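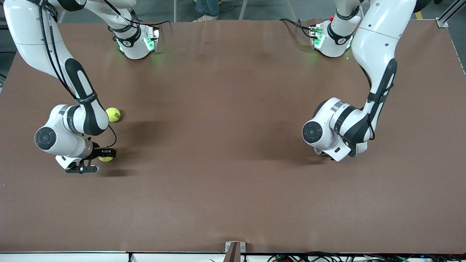
Der braune Tisch in der Werkstatt Barside. Foto: Felledberg

Catriona Carnegie repariert seit acht Jahren Akkordeons. Ihre Werkstatt Barside liegt im Hinterhaus, zwei Treppen hoch, und wer ein Instrument bringt, muss es selbst hinauftragen. Gelernt hat sie bei Archie Lennox, der den Betrieb damals noch allein führte.

»Ich wollte eigentlich Klavierbauerin werden«, sagt sie. »Dann war bei Archie eine Stelle frei, und ich habe gedacht, das mache ich ein Jahr.« Im ersten Winter habe sie fast nur Stimmplatten geputzt und altes Wachs abgekratzt. Lennox habe wenig erklärt und viel vorgemacht.

Die meisten Instrumente kommen mit demselben Schaden zu ihr: Das Wachs, das die Stimmplatten hält, ist spröde geworden. »Die Leute stellen das Akkordeon auf den Dachboden, im Sommer hochkant neben den Kamin, und nach zwanzig Jahren wundern sie sich, dass es rasselt.« Sie rät, den Koffer in einem bewohnten Zimmer aufzubewahren und das Instrument so hinzustellen, wie man es auch spielt.

Eine vollständige Überholung dauert bei ihr mehrere Wochen. Unter 1000 Euro sei das nicht zu machen, sagt Carnegie, und das sage sie den Kunden am Telefon, bevor sie kommen. Für 50 Euro schaut sie sich ein Instrument gründlich an und schreibt auf, was fehlt. Manche nehmen es danach wieder mit. »Das ist in Ordnung. Bei einem billigen Schülerinstrument würde ich das auch tun.«

Ihr eigenes Akkordeon ist eine alte Bornska mit einem geflickten Balg. Sie spielt darauf am Dienstag in einer kleinen Runde mit Bereket Shiferaw, der Geige spielt. Auftritte gibt es keine. »Wir haben das einmal versucht, auf einer Hochzeit. Ich war so nervös, dass ich jedes Stück zu schnell angefangen habe.«

Im August macht die Werkstatt zu. Bei großer Hitze arbeitet sie ungern mit Wachs, und die Warteliste verschiebt sich dann eben. Wer im Herbst ein spielbares Instrument braucht, sollte sich im Frühjahr melden.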